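From: Itziar Gallardo
To: Atthorpe residents list
Subject: Re: Lobby refresh, second estimate

On Sunday at 4:12 pm, Baptiste Le Goff wrote:
> Demchenko came back with 673 for the full lobby, paint and new
> light fittings included. Jastik wants 388 but paint only. I think
> we should take Demchenko. They say the finish is good for ten
> years and the fumes are gone overnight.

Baptiste, thanks for getting the numbers, but I'm not sold.

Ten years according to whom? The stairwell was done with the same kind of promise and it was scuffed by the second winter. I'd like to see that in writing, with what they'll do if it peels. As for the fumes, gone overnight with the front door shut? I doubt it.

I also don't see why the light fittings are in there at all. Grolier sells a plain one for 211 and the old brackets look fine to me – has anyone checked them? If the wiring needs work, say so and price it separately.

On the table by the mailboxes, the idea was fake flowers in place of the dead fern. Pale blue hydrangeas and red roses are what's being talked about:
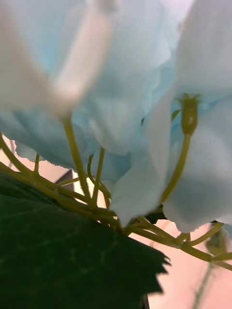
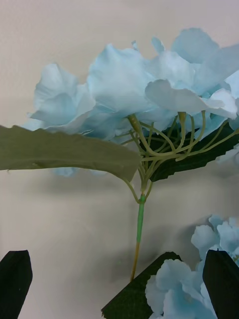
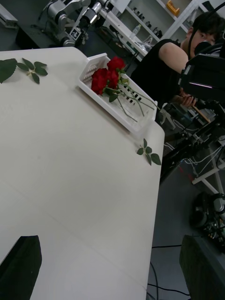
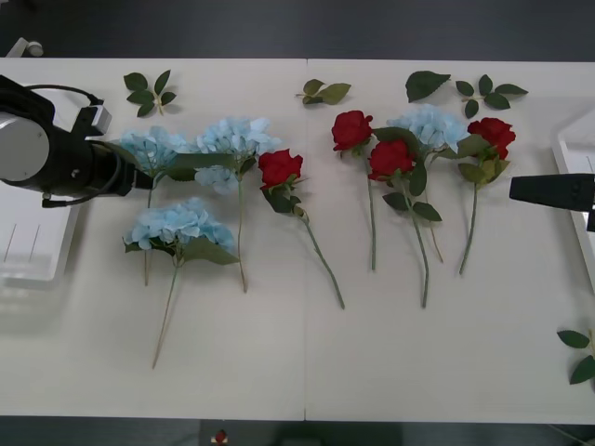
Back to the money. I'd ask Jastik what two coats would cost, and whether the ceiling is in the 388 or not, as their sheet only says "walls and trim." Demchenko's doesn't mention the ceiling either. Until both have priced the same job we're comparing nothing with nothing, and I'll vote no on either one.

Could you forward the two sheets as they came, without the summary?

Itziar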